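Teller bekommen im Geschirrspüler einen weißen Schleier

Pramila Grewal
Hallo zusammen, seit wir im December nach Postell gezogen sind, kommen unsere Teller trüb aus der Maschine. Am schlimmsten trifft es die Glasteller von meiner Schwiegermutter, an denen hänge ich wirklich sehr. Salz ist drin, Klarspüler auch, und ich nehme die Tabs von Rekitz. Mit der Hand poliert geht der Schleier kurz weg, nach dem nächsten Spülgang ist er wieder da. Hat jemand einen Rat, bevor ich das ganze Geschirr ersetze?

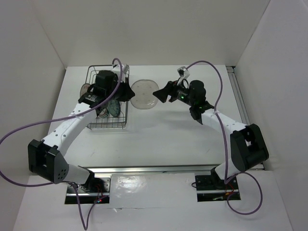 2 Antworten

Harsh Goel
Liebe Pramila, mach bitte zuerst den Essigtest: einen Teller eine Viertelstunde in warmes Wasser mit einem guten Schuss Essig legen. Wird er klar, ist es Kalk, und dann stimmt vermutlich die eingestellte Wasserhärte nicht mehr (das vergisst man beim Umzug so leicht, ging mir genauso!). Den Wert erfährst du beim Wasserwerk. Bleibt er trüb, ist es Glaskorrosion, und die bekommst du leider nicht mehr weg.

Für die guten Stücke würde ich ohnehin von Hand spülen, lauwarm und mit wenig Mittel, und sie danach einzeln in ein Abtropfgestell stellen, damit sie sich nicht berühren.
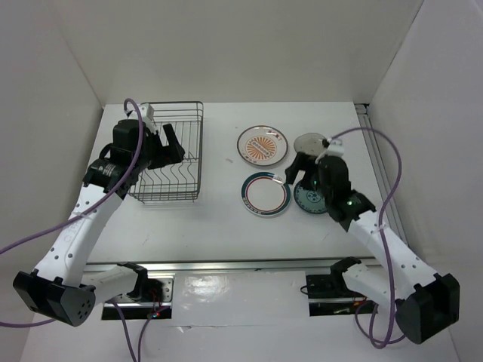 Und wenn du doch die Maschine nimmst, dann das Glasprogramm, und nach dem Ende die Tür gleich einen Spalt öffnen. Meine Mutter hat das immer so gehalten, und ihre Gläser sehen heute noch schön aus. Melde dich gern, wie der Test ausgegangen ist!

Trilok Rajput
Andere Tabs nehmen. Hatte ich auch, seitdem Pulver und Ruhe.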